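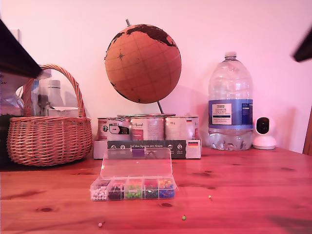 Does anyone know if Illey is getting a proper cinema run here or going straight to streaming? I saw it listed for March at two places near me, then both listings vanished and the distributor's page now just says "coming soon". I've been keeping a release map over my desk for the festival titles, and I have a box of coloured push pins for it, a different colour for cinema, streaming and disc. Illey has been moved three times now and I'd like to leave it alone. I liked Regula Moser's last one a lot and would rather see this on a big screen.
posted by tinroof_matinee

Streaming, as far as I know. The German run was small, opened in Bremen and a few other cities, and the numbers weren't good. 1061 admissions in the first week. No local distributor is going to pay for prints and ads on that.
posted by halfpricetuesday

It doesn't need prints, it's a digital file on a drive. And 1061 was the opening weekend, not the week. The full week was 2555. For a two and a half hour drama with subtitles that's fine.
posted by Gantry

OK, I stand corrected on the week. Still not fine if you're the one paying for it.
posted by halfpricetuesday

The listings probably went because of the streaming window. Görtz (the production company, Rüdiger Görtz's outfit) sold the rest of the world to Raltumow before the film was finished. Raltumow normally lets cinemas have a title for 17 days and the bigger chains won't touch anything that short. The independents will, if they're asked early enough. My local had their last one for a fortnight.
posted by ms_interval

Which local? Mine said they'd never been offered it.
posted by tinroof_matinee

Regional Victoria, single screen. They had to ring up and ask for it. It's worth emailing yours, they do listen if a few people write in.
posted by ms_interval

I don't see the fuss. I watched the last Moser at home on a decent telly and didn't feel I'd missed anything. Tickets are $24 at my nearest and it's a forty minute drive.
posted by brolly

The last one was mostly two people in a kitchen. Illey has the whole harbour section, and the sound is half of it. I caught it at a festival with a full house and I wouldn't want to see it on a telly first.
posted by Gantry

Fair enough, but most people don't live near a festival. If Raltumow puts it up on day one, more people will see it than a dozen cinemas could manage. The director gets a bigger audience and I keep my petrol money.
posted by brolly

Streaming audiences turn it off after twenty minutes. I wouldn't call that an audience.
posted by Gantry

Some do. People walk out of cinemas too.
posted by brolly

Emailed my local this morning. They've replied already and said they're "in discussions", for one weekend, evening sessions only. Will post if I hear a date. Leaving it as cinema on the map for now.
posted by tinroof_matinee

One weekend would do me. Post the session times when you get them please.
posted by ms_interval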